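From: Radomír Lukáč
To: saldale-floor list
Date: June 4, 2020
Subject: Re: [saldale-floor] what happens to the sorting bench

Farhad Heydari wrote:
> The notice from Clastach says the sorting station goes to two shifts
> after the changeover. It doesn't say who is on them. Four of us
> do returns sorting now. Are we supposed to be trained on it, or is it
> being run by the Tindarine people? Also, does the 200 per shift target
> still apply to hand sorting in the meantime?
>
> Farhad

Farhad, all,

I'll take the last one first. The 200 target stays as it is for hand sorting until the arm is handed over. After that it goes away for the bench. I asked Eduardo Calimlim to put that in writing and he said he would.

On the shifts: both are to be staffed from the present returns crew. Tindarine sets up the arm and stays through the first weeks, then they are on call. The plan is one person at the station and one on exceptions, and the other two go to packing at the same grade. I don't like the packing part much and have said so. Rostislav has done both jobs and he thinks the walking will be harder on people than the sorting ever was. 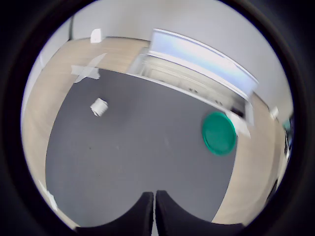

The training is two half days, paid, on the clock. First half day is stopping and restarting, clearing a jam, and who to call. Second is teaching it a new item, where you guide the gripper through the pick yourself and the system keeps a record of it. Afshin Khosravi went through it in January at the Naseri site and says the first part is easy and the second is tiring in the wrists. He wants a stool and a rule that you swap out every hour. I have passed that on and have no answer yet.

What changes most is what you look at all day. Now you pick up a return, turn it over and decide. With the arm you mostly watch, and step in on the ones it gets wrong. Some people will prefer that and some will find it long. Please tell me which you are before the rota is drawn up, because after that it will be harder to move anybody.
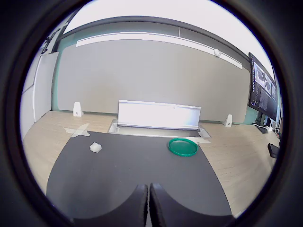
Layout matters more than I expected. Items have to be on the dark mat before anyone starts, and spaced out. A flat thing like the round green lid and a lumpy thing like the white wad need different grips, and each kind has to be taught. The monitor is off to the right side of the table, so whoever is at the station will be turning their head that way all shift. I have asked for it to be moved. Leave any tape on the table alone.

The agreement says nearly 2000 picks have to be logged before handover. I don't have a date for that.

Still open: break cover on the late shift, and whether the exceptions person gets the station rate. If you have other questions, send them to the list and I'll take them in together.

Radomír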